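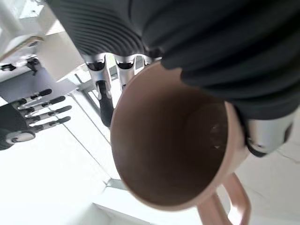 Preservation How-To

Patching a Plaster Wall Without Losing the Lath

Posted February 12, 2023 by Chunhua Tan

Quick one this week. I get asked about plaster more than anything else and keep typing the same email, so from now on you get this link.

This is for flat walls, three-coat lime plaster on sawn wood lath. The kind in most houses on Jendale Street and half the county. Not for ceilings, not for ornamental work, not for anything over brick. Ceilings are a separate page when I get to it.

Before you touch anything

Old paint. Assume lead if the house is from before 1978. Test it, get the results, then start. Plastic on the floor, plastic over the doorway, a real respirator, no dry sanding. If there are little kids in the house, hire somebody certified and go read something else.

Turn off the power to that wall. Old wiring runs behind the lath in places that make no sense.

Find out where the water came from. Brown ring, powdery surface, white fuzz - that's a leak, past or present. Fix the roof, the gutter, the flashing, whatever, and let the wall dry for a few weeks. Patch a damp wall and you will patch it again.

What you need

Hawk and a steel finishing trowel
Margin trowel, 2 inches wide
5-in-1 tool or an old stiff putty knife
Spray bottle, big brush, two buckets
Shop vac with a HEPA filter
Plaster washers and 1 1/4 inch screws
Bonding agent, the paint-on kind
Base coat plaster, perlited gypsum or lime, see below
Lime putty and gauging plaster for the finish

Gypsum or lime for the base? Lime is the right match and stays soft and breathable. It also takes forever. For a small patch on an inside wall I use gypsum base and don't lose sleep. On an outside wall, or a house with a preservation easement, use lime and call whoever holds the easement first. The Rana farmhouse we worked on last winter was all lime and it ate the whole month of February. Worth it there. Maybe not in your hall closet.

Step 1. Sound the wall

Knock with your knuckles, move over a few inches, knock again. Solid means the keys are holding. Hollow or rattly means they let go. Mark the loose parts with painters tape, not pencil, pencil bleeds through the finish coat. Go well past the crack, the loose area is nearly always bigger than it looks.

Step 2. Save what you can

Loose but not crumbling? Pull it back with washers. Screw through the washer into the lath, or into a stud if you can hit one. Snug it a little at a time, going around in a circle. Don't crank one down all at once, it'll crack right across. First room I ever did I used 75 washers when half would've been plenty. Looked like a colander. Closer together at the edges, wider in the middle.

If it's crumbling, bulging out past the lath, or it moves when you breathe on it, it has to come off.

Step 3. Open up the hole

Cut the edges back to sound plaster with the 5-in-1. Undercut slightly so the new stuff has something to grab. No hammers, please. Every whack breaks keys on the good part of the wall and then your patch is twice the size.

Pick the old keys out from between the lath strips. Tedious. Do it anyway, new plaster has to get back there. Vac it all out. Renail any loose lath, or screw it, screws are gentler. Broken piece, cut back to the studs and put in a new strip with a 1/4 inch gap above and below.

Step 4. Wet it down

Dry lath sucks the water out of the mix and the patch falls off in a sheet. Mist the lath, wait ten minutes, mist again. You want it damp, no drips. Brush bonding agent on the old plaster edges and let it get tacky, follow the jug on timing.
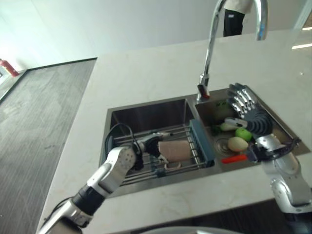 Pale pink sponge on the dish rack.

Step 5. Scratch coat

Mix to the feel of soft peanut butter. Small batches, gypsum goes off faster then you think, and once it starts to set do not add water to bring it back. Throw it out, mix more.

Push it hard through the lath so it curls over behind. Build to 3/8 inch thick or so, then scratch the face with a nail or an old fork. Shallow crosshatch is fine. Leave it overnight if it's gypsum. Lime needs a week or two, misted daily.

Step 6. Brown coat

Dampen the scratch coat. Second layer goes on to just under the old surface, leave 1/8 inch for the finish. Run a straight board across, old wall to old wall, to knock down the high spots. It'll show you the hollows too. Fill those now, the finish coat won't hide them.

Rough it up a bit with a wood float. Let it set.

Step 7. Finish coat

Lime putty in a ring on your mixing board, water in the middle, gauging plaster sifted in. About 3 to 1 putty to gauging for patches. Fold together, work quick. You get maybe half an hour.

Two thin passes, tight. When it starts to firm up, flick water on with the brush and trowel right behind it, long strokes, blade nearly flat. Feather onto the old wall an inch or so and wipe the extra off the old paint before it sets. Stop when it's smooth. Overworking makes it craze.

Old walls aren't flat, so don't make your patch flat either. Match the wave.

Step 8. Clean up and wait

Tools in a bucket, never down the sink. Let the solids settle, pour off the water outside, scrape the rest into the trash. Lime burns, so gloves and goggles, and rinse your skin if you get any on you.

Paint: a gypsum base with lime finish wants a month before regular latex. The finish is alkaline and latex can peel off it. Can't wait, use a mineral or lime paint.

Common problems

Hairline crack around the patch. Edges were too dry, or no bonding agent. Rake it out, dampen, fill with finish mix.

Patch sounds hollow. Keys didn't form. Sorry, out it comes.

Map of tiny cracks all over. Dried too fast. Turn the heat down in that room, keep fans off it.

Soft and dusty after a week. Bag was old. Check the date on the bag before you buy, the stuff at the back of the shelf at the lumber yard can be ancient.

How long it takes

For a patch the size of a dinner tray, gypsum base, figure 6 hours of actual work over three days. Our biggest single job was the Pornon Block stairwell, 34 patches, and we did them in batches, all the scratch coats, then all the browns. Much faster than one at a time if you have alot of them.

Ceilings page is next. Questions go to the Lornivance Workshop inbox, put "plaster" in the subject line and send a picture of the wall with something in it for scale.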